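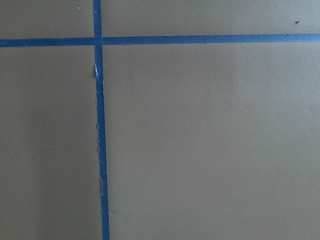 Variable stars do not wait for a clear sky, and Nhung Phan has learned to accept this. She has followed the same 4 stars for nine winters from the flat roof of her apartment building in Grudow, a town with too many street lamps and a good bus to the hills. When she teaches beginners how to find a star, she starts indoors. Two strips of blue tape, one across and one down, are enough to make four sections on a brown surface, and the sections do not need to be equal. The sky is also not divided into equal parts, she tells them. The borders of the constellations were drawn by people, and a star near a border is easy to lose. "First learn which box you are in," she says. "After this, the telescope."

Her telescope is a small reflector that she bought used from Gianni Palumbo, who was moving to a house without a balcony. She has changed the focuser and one of the mirror screws, but the rest is the same as on the day he carried it up the stairs. With it she can see stars that are 100 times fainter than the faintest ones she sees from the roof with her eyes alone.

The work itself is simple to explain. She looks at the variable star, then at two neighbors whose brightness is known, one a little brighter and one a little fainter. She decides where the variable stands between them and writes down a number and the time. By last August she had written 2,354 such numbers, all in pencil — ink freezes, she says, and she has lost one good night to it.

One of her stars has a period of 339 days, so its maximum comes a little earlier every year. For some years the maximum falls when the star is behind the Sun, and then she has only the rise or the fall to work with. Volkan Avcı, who observes farther south, can catch it in the dawn for up to two weeks longer than she can. They send each other their estimates only when the season is finished, so that one does not influence the other.

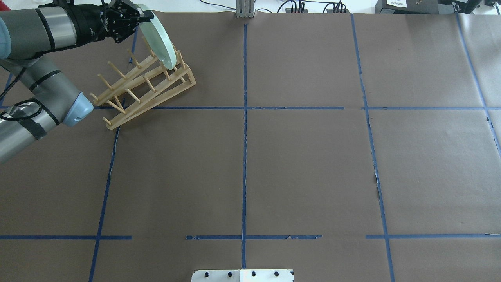 Sterner Astronomy Club — Variable Star Section

The two sets of estimates do not always agree. Red stars are difficult, and the eye becomes more sensitive to red light the longer it looks. Phan takes quick looks and turns away between them. Avcı prefers to put the star a little out of focus, and then compare the disks. Both methods are old, and the section accepts both if the observer stays with one.

Thư Hoàng keeps the section's light curves and is now typing in the notebooks from before the club had a computer. It is slow work. Some pages give the time but not the time zone, and she has marked these with a small circle until Ngọc Trương can compare them with the Moon phases written beside them.

The next meeting is on January 24, 2015, in the upper room at Plullska. Phan will bring her notebooks.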